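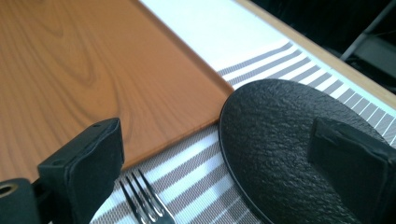
九月里去了一趟Drusa，回来以后一直想写点什么，拖到现在才坐下来。一路上承蒙大家照顾，又是接站又是管饭，这篇就当作给没能同去的同事们的一份交代，写得啰唆些，请多包涵。

Drusa是Clornance公司底下专门采集示范数据的地方，在一栋旧纺织厂改的小楼里，三层。我们早上九点多到，门口已经有人等着了，是Hae-won Shim，这次参观从头到尾都是她带的。她说话不快，问什么答什么，答不上来的就掏出小本子记下，下午真的一条一条补给了我们，这一点我特别佩服！

先说他们在做什么。简单讲，就是由人拿着手持夹爪去做各种家务小活儿，夹爪上带着摄像头，把每一次动作从头到尾录下来，将来给机器学。项目内部叫Wubshet，今年主攻的是餐桌：摆盘子、放叉子、挪木板、收桌子。我原先以为会看到一排机械臂，结果二楼采集间里最显眼的是一张一张铺好的餐桌，有几位采集员正低着头干活，安静得很，只听见餐具碰盘子的声音（我进门时还以为走错到食堂去了）。

屋里一共5个工位，每个工位的桌子、餐垫、餐具都不一样，而且隔一阵子就要轮换。Shim跟我们讲，刚开始那几个月他们图省事，桌布全用素色的，灯也打得又匀又亮，录出来漂漂亮亮，可训练出来的模型换一张花桌布就不知道手往哪儿放了。所以现在他们专门挑些“麻烦”的东西：灰白条纹的编织餐垫，木纹很花的板子，表面疙疙瘩瘩的黑盘子，还有反光的金属叉子。黑夹爪伸到黑盘子上方，两样东西颜色挨得那么近，从夹爪那头的画面里看，主要得靠表面的粗细和边缘来分辨。我凑在屏幕前看了好半天，确实费眼睛。

叉子的事要多讲几句，因为我们这一行人里有好几位都对它感兴趣。叉子又薄又亮，平躺在餐垫上，手指要从两侧下去，角度偏一点就夹空，压重了又会把餐垫一起揪起来。采集员的做法是先让夹爪在叉子上方稍微停一停，看准了再合拢。这个停顿起初是有人嫌慢，想在剪辑时去掉的，后来讨论了几回，还是留着了。Shim的意思是，示范里人怎么犹豫、怎么调整，本来就是要教给机器的一部分。我觉得这话说得实在，回来的路上还和同伴聊了很久。

我也上手试了一回。那个夹爪拿在手里比看着沉，虎口很快就酸了，而且眼睛总忍不住去看自己的手，不去看东西。旁边一位年轻的采集员很耐心地教我把胳膊肘收进来，手腕放松，动作一气做完，中间不要来回晃。我做了9遍，能用的只有一遍，就这一遍据说也“勉强”。大家笑成一团，我倒是挺高兴的，毕竟也算给Wubshet添了一条！

采集这一头之外，挑选和标注的那间屋子也值得看。每段录像都要有人过一遍，开头手还没到位的要裁，中途镜头被袖子挡住的要退，夹空了又重新夹起来的则单独归一类，不当废品扔。一位熟练的采集员，状态好的时候一天能交72段，退回来的都会附一句话说明缘由，写得客客气气的。到我们去的那天，餐桌这一类刚攒够850段合格的，墙上贴了张纸条，画了个笑脸。Shim说离他们心里的数还差得远，不过每到一个整数附近总要高兴一下，下午还切了西瓜，我们也跟着沾了光。

午饭在一楼吃，家常菜，茄子烧得尤其好。席间问起经费和人手，他们也没有遮掩。最头疼的是人：新来的采集员头两个星期动作往往太小心，一板一眼，录出来的东西彼此太像；等真正熟练了，又容易越做越快，把中间的步骤带过去。所以他们隔段时间就把大家的工位换一换，左边的调到右边，做叉子的去做盘子，连坐着站着都会调。我们自己那边一直只有两个人在录，听到这里心里咯噔一下，这个问题恐怕早就有了，只是没往这上头想。

下午又去看了一间小屋，是和Vanaslow合作用来试跑模型的，门口要换鞋。可惜那天设备在检修，只能隔着玻璃看看，听他们讲了讲流程：新模型先在见过的餐垫上试，再换没见过的，最后把灯关掉一半。有同事问能不能看看失败的录像，Shim二话不说就放了几段，有一段里夹爪对着餐垫上的条纹夹了又夹，大概是把条纹当成了叉柄，满屋子的人都替它着急。

问答的时间拖得很长，原定四点散，到快五点才出门。我记下来想带回去试的有这么几件：餐垫和盘子要多备几套，别再用那一块白布打天下；夹空后重来的片段先别删，单独建个文件夹；录的人要轮换，哪怕只有两个人也可以换换站位。另外，他们答应把标注用的那份退回说明的模板发给我们，收到以后我会放到共享盘里，想看的同事直接去取就好。

临走时Shim送我们到路口，还塞给每人一包当地的芝麻糖。下回她说想来我们这边看看，我一口答应了，时间还没定，大约得等我们把那间堆满纸箱的屋子收拾出来。愿意搭把手的，请来找我报个名，芝麻糖还剩半包。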